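4.2 Bimanual coordination layer

The planner described in Section 4.1 returns one path per arm, each valid on its own. Kasar takes these two paths and decides when each arm may move along its own. It treats the pair as a two-dimensional timing problem: one axis is the progress of the left arm, the other the progress of the right, and any pair of values at which the arms would touch is marked as blocked. A monotone route through the free cells gives a schedule. If there is none, Kasar asks the planner for a new path for the right arm only, and gives up after 10 attempts.

We chose this split after trying to plan for both arms jointly. The joint planner found shorter motions but its running time was hard to predict once both grippers had to work over the same container, as in Figure 3. Separate paths with a shared schedule are slower to execute but the planning time stays within the limit set by the task executive.

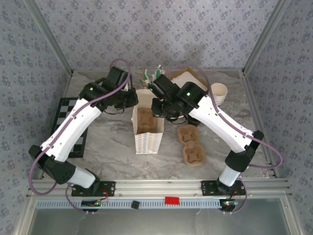

Figure 3. Both arms at the shared container during a bimanual trial.

Collision checks use capsules for the links and a convex hull for each gripper. Cables are not modelled. Instead, the upper link capsules are padded by 19 mm, a value set by hand by Aldo Mazza during commissioning and left unchanged in all trials reported here. The padding makes some reachable poses near the back of the workspace unavailable, and we return to this in Section 6.

The blocked cells are computed lazily. For the logged set of 2656 path pairs, a full grid was never needed, and most schedules were found after checking a narrow band along the diagonal. Results are cached by path identifier, so a replan of the right arm discards the cached cells but keeps the swept volume of the left.

Object poses come from Vostel, our perception node, and are frozen when a schedule is accepted. If Vostel later reports that the container has shifted by more than the grasp tolerance, both arms stop at the next waypoint and the schedule is dropped. We did not try to repair schedules in place. Of the logged pairs, 846 required at least one replan of the right arm. The failure cases are listed by cause in Table 2, where a timeout in the planner is kept separate from a stop requested by perception.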